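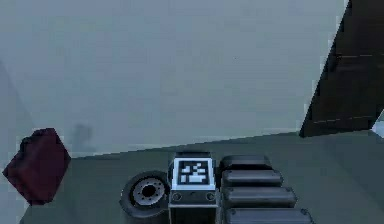

Wuisan teaches simulated robots to ask where things are before driving off to find them

Household robot planner cuts wasted trips in a virtual apartment, still dislikes doorways

MONDAY – Wuisan, a maker of planning software for home robots, today released results for Jandero, a search method that makes a mobile robot weigh up a room before crossing it. In simulated apartments, robots using Jandero drove 27 percent less distance per errand than the same robots running the company's previous planner, which had a touching faith in checking everywhere twice.

The tests covered 30 errands, each run from four starting positions. All of them were the sort of job people hope to hand over to a machine: find an object, reach it, and take it to another room without a scenic tour of the ones in between.

Kitchens gave the old planner plenty of trouble. A coffee machine on a counter is easy enough to recognize from the front, but a robot coming around a corner may get only a piece of it. Jandero keeps a running guess about what each partial view could be and picks the next viewpoint that would settle the most guesses at once.
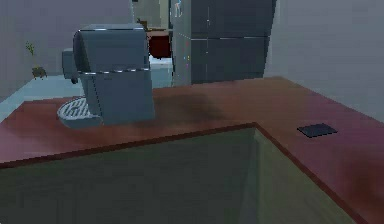 Does the robot get a floor plan in advance?

It gets a list of room types and nothing else. Walls, furniture and the objects themselves have to be worked out from what its cameras pick up along the way.

Bedrooms were kinder. Beds are large, and even the old planner seldom lost one. The gain there came from small things on the floor or on the bedding, where Jandero settled for one good look and moved on.
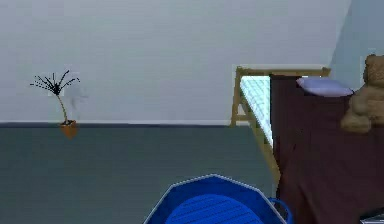
Pladier Ollidon
Research Communications, Wuisan

The method has its limits, and the technical report lists them at more length than the marketing department would have liked. In narrow spaces the robot's own arm can block a good part of the view. Jandero treats the hidden area as unexplored, a sound policy that sometimes leads it to back up, turn a little and inspect a patch of floor it has already driven over. Doorways remain a weak spot – the robot often pauses in them, much as people do when they forget why they came in.

All results so far come from simulation. Trials on physical robots are planned for March, when Wuisan expects the 27 percent to shrink and the list of limits to grow. 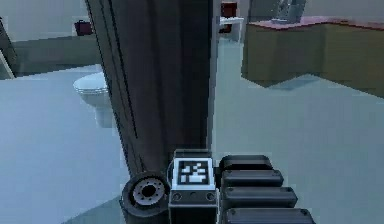 Availability

The technical report, the errand list and the recorded runs can be requested from the Wuisan research desk. The set includes the failed runs, filed under their own heading and sorted by room.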